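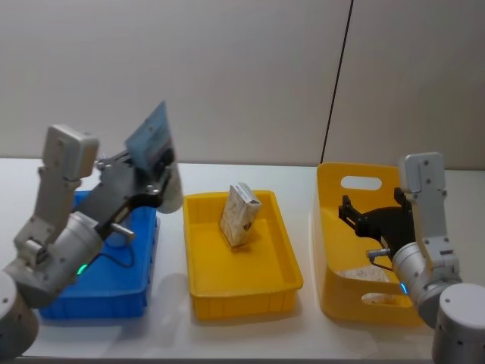

Classroom Practice

Talking fractions: why a strip of paper is still the best place to start

Thursday mornings in my Year 4 classroom begin with scissors. Every child gets a strip of coloured paper, long and thin, and for the first few minutes we do nothing but fold. In half, in half again, and then (with a good deal of groaning, as the paper gets stiff) in half once more. Then we open the strips out flat on the desks and talk about what we can see. I have been starting fractions this way for years and I still look forward to it!

Fractions have a bad name in primary schools, and I think a lot of that comes from how quickly we rush to the written form. A child who has only just got comfortable with 3 and 4 as ordinary whole numbers is suddenly shown one sitting on top of the other with a line between them, and told that this is a single number, smaller than one. It's an odd thing to be told. If you have ever had a pupil insist that one eighth must be bigger than one quarter, you'll know exactly where the trouble lies. Eight is bigger than four. They are using everything they know about numbers, and it is leading them astray.

So for the first week I don't write a single fraction on the board. We fold, we cut, we share and above all we talk.

Start with the words

I use the words "halves", "quarters" and "eighths" the way I would use "apples" or "pencils". One quarter and two more quarters makes three quarters. Three eighths take away one eighth leaves two eighths. Said aloud, this is easy, and children who would freeze at the written sum will shout the answer across the room. Add the written form too early and you start getting two sixteenths as the answer to one eighth plus one eighth, because they have added everything in sight.

A sentence we say together a lot is: "The whole has been split into so many equal parts, and I have this many of them." It's a mouthful at first. By the third day they are rattling it off, and correcting me when I leave out the word "equal", which I do on purpose at least twice a lesson.

That word matters more than any other. I keep a pile of badly folded strips and badly cut circles, and the class sorts them into two groups, the ones that show quarters and the ones that have merely been chopped into four pieces. The arguments are wonderful. Last December two tables disagreed for most of a lesson over a square cut from corner to corner both ways, with a second square beside it cut into four small squares. Were the triangles the same size as the squares? They cut one up and laid the pieces over the other in the end, and went out to break very pleased with themselves.

Fold, label, compare

Once the language is secure we make a fraction wall. You can buy printed ones, and I have a nice plastic set in the cupboard, but I would always have the children make their own first. Each pair needs:

Five strips of paper, all the same length, in different colours
Scissors and a glue stick
One large sheet of backing paper
A thick pen for labels

The first strip stays whole. The second is folded into halves, the third into quarters, the fourth into eighths. Thirds come last, and they are fiddly. Let them struggle a bit! Folding a strip into three equal parts by eye takes several goes, and the struggle tells them something that a ready-made wall can't. I show them how to roll the strip loosely into a flat S shape and nudge the ends until they line up, then press.

Glue the strips under one another with the left edges level, and there is your wall. Now you can ask the good questions. Which is longer, one third or one quarter? How do you know? Can you find a piece that is the same length as two quarters? Is there anything the same length as one third?

This is where one eighth and one quarter finally fall into place. A child runs a finger down the left-hand side and sees the pieces getting shorter as the number of pieces goes up. I ask them to tell me why, in their own words, and I write those words on the board exactly as they come. My favourite from this year was "more people, less cake".

Moving on to the number line

If I could change one thing about how I taught fractions when I started, it would be this part. I used to stay with shapes for far too long. My classes could shade three quarters of anything, pizzas and flags and chocolate bars, and yet hardly any of them could tell me where three quarters lived on a line between nought and one. To them it was a picture of something. They hadn't met it as a number.

The paper strips are a lovely bridge here, as they are already long and thin. Lay the quarters strip along a line drawn on the desk (whiteboard pen wipes off most tables, but do test yours) and mark off each fold. Nought at one end, one at the other. Then pick up the strip, put it down again starting at the one, and carry on. Five quarters, six quarters, seven quarters. There's usually a little gasp when somebody realises that you can keep going.

I like to do this on a big scale as well. We chalk a long line on the playground, and I call out a fraction while a few children go and stand where they think it belongs. The rest of the class may move them, but only if they can give a reason. A cold day speeds up the reasoning no end.

Software has its place too. Our school uses Flatora for number lines on the whiteboard, and I'm fond of it for zooming in between two fractions to look for another one. A neighbouring school in Brirkammont does the same job with a roll of till paper stretched down the corridor, and I must say I envy them the corridor.

Writing it down at last

By now it is the second week and the class is more than ready for the written form. I introduce it as a quick way of writing the sentence we have been saying. First I draw the line, and we say "the whole has been split". Then the bottom number, "into four equal parts". Then the top number, "and I have three of them". Writing it in that order, line and bottom and top, ties each mark to something they already understand. I ask them to do the same in their books for several days, murmuring as they go. It's noisy. I have come to like the noise.

Short and frequent practice works better for my classes than one long page. We do a few quick comparisons at the start of each lesson, on mini whiteboards, and I choose pairs that need a bit of thought. Three quarters or five eighths? One third or two eighths? The walls stay up on display, and anyone may go and check. Fewer of them do so each day, and I never hurry that along.

What about the ones who fly?

You'll always have some pupils who can see all this at once. Please don't send them straight off to adding fractions with different bottoms. Ask them to fold a strip into sixths and explain how they did it. Ask for a fraction between one quarter and one third, and then another, and then one between those. Ask whether half of a third is the same as a third of a half, and hand them the scissors. I gave that last question to a group who thought they had finished, and they were still at it when the lunch bell rang.

For the ones who need longer, go back to the strips. Keep a tray of them where children can reach it, and let them fold a fresh one whenever they feel stuck. Mine has been refilled twice this term.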